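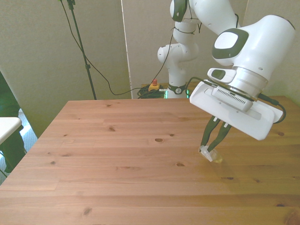

Week 7: Writing instructions other people can follow

Hello again, and well done for getting through the November drafts. I've read all of them (on the train, mostly, so forgive the wobbly handwriting in the margins) and I think we're ready to talk about instructions. I love this topic! I spent years writing leaflets for Priklow, who made flat-pack shelving, and I still can't open a box without reading the leaflet first.

Start with the verb

"Turn the key" beats "The key should then be turned". You all know this, and yet I found it going wrong in nearly every draft. Read your steps aloud. If you run out of breath, you've probably got two steps in there, so split them.

Warnings go first

My first Priklow leaflet said "Tighten all the screws" and then, a line later, "but leave the top two loose". You can imagine the phone calls. Put the warning before the step it belongs to, every time.

Pick one word and stick to it

At school we're told to vary our words. Please don't do it here. If it's a panel in step one, it's a panel in step nine, and never a board or a side. The Willow leaflet in your reading pack calls the same part three different things, and I'd like you to find all three before the seminar.

Try it on somebody

Give your draft to a friend, sit on your hands and keep quiet. This is horribly hard (I always end up pointing) but you'll learn more from watching them frown at step two than from anything I can write in a margin.

For next time

Rewrite the Raju kettle leaflet in no more than 500 words. The original is 597, so you'll need to be a bit ruthless. Bring two printed copies, one for you and one for your partner to scribble on.

Drafts to me by December 10, 2019, please, on paper or by email.

Despina Gkikas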